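Work Organization and Automation
Handout 4: Panel testing at Gurkthorpe, before and after the cell
Revised 11/1/19

4.1 Starting point

Gurkthorpe assembles operator panels for pumping and ventilation equipment. Until the Clanau project, every panel was tested by hand. A tester pressed each button, moved each slider through its positions, turned the selector, threw the switch, plugged in the leads and signed the sheet. The work needs little force. It does need reach and steady attention, and most of the complaints on record concerned wrists and necks.

The site tested 3028 panels in the year before the change. Of these, 1672 belonged to the two product families later moved to the cell. The remainder stayed on the manual benches, and students should keep this split in mind when reading the staffing tables.

4.2 Task breakdown

For analysis, the test is divided into elements by type of contact:

Press: round push buttons. Short stroke, one direction. Closed fingertips are enough, and position error is tolerated up to the edge of the cap.
Slide: linear knobs read against a printed scale. The end stops are easy, the middle positions are not.
Turn: rotary selector. Requires a grip and a known starting angle.
Throw: toggle switch. Small lever, clear end states.
Insert: test plugs. The hardest element for the arm, mainly on account of the cable, which pulls the plug off axis.
Read: display value compared with the expected value.

Press and throw were automated first. Slide and turn followed in April. Insert was still shared between arm and operator when the study closed.

4.3 Changes in the job

The tester post was renamed "cell operator" with no change in pay grade. Fletevance, the integrator, had assumed that operators would load, start and unload. In practice they took on three further duties: re-teaching positions after a fixture change, judging doubtful readings, and clearing cable faults. None of these appeared in the written job description, and training time was not budgeted for them.

Of the 12 testers, 2 moved to the cell and the rest stayed at the benches. Bench testers reported a harder mix of work. The simple panels had gone to the cell, and those left over were the variants with the most leads. Average test time at the benches rose, and for a time this was read by management as a drop in effort. See the Nic Giolla report, section on performance measures, for the correction.

4.4 Points for the seminar

Who holds the knowledge of what a good button feels like once the press element is automated? Gurkthorpe records force and travel. Testers used to reject panels for a "gritty" stroke that stayed within both limits.

Compare the fault log kept by the cell with the handwritten bench sheets. Note which entries have no matching field in the new log.

Practical work uses a training board that combines the element types in 4.2. Bring your completed breakdown table, with a separate row for each control and

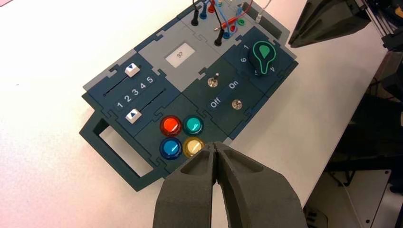 a column for the contact type. Tables without an estimate of manual time will be returned.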